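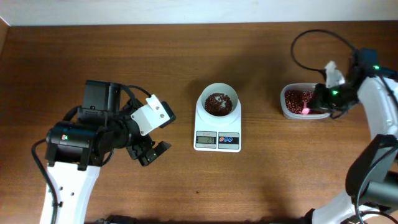
Zaid Akl
Student, Robotics Lab Course

Project report: Weighing beans with two arms

My project was to teach a pair of robot arms to weigh out dry beans by showing them the task through remote control. I moved two hand-held leader arms, and the arms on the table copied me while the joint positions and camera views were saved. The goal was to move red beans from a plastic tub into a white cup on a kitchen scale. I recorded 70 demonstrations in October.

Every demonstration was supposed to begin from the same layout, with the scale between the arms and the tub on the right. I let the spoon position vary a little – my first set was too uniform.
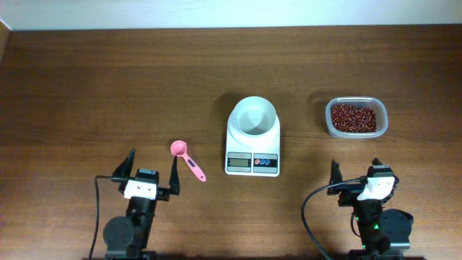 Spoon, scale and beans, with both grippers open.

Pouring was the hard part. I could not feel the weight through the leader arms, so I watched the display and slowed down near the target. I threw out 17 recordings for spills or long pauses.
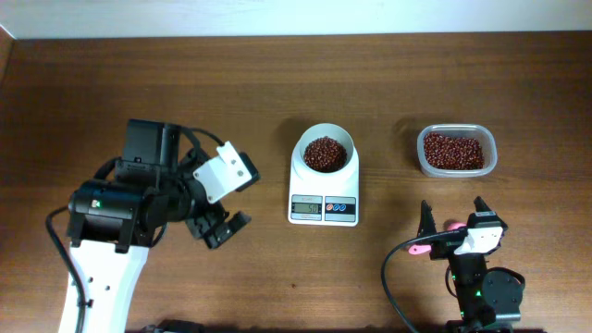

Training

The remaining 53 recordings went into one training set. I kept 4 of them back for testing.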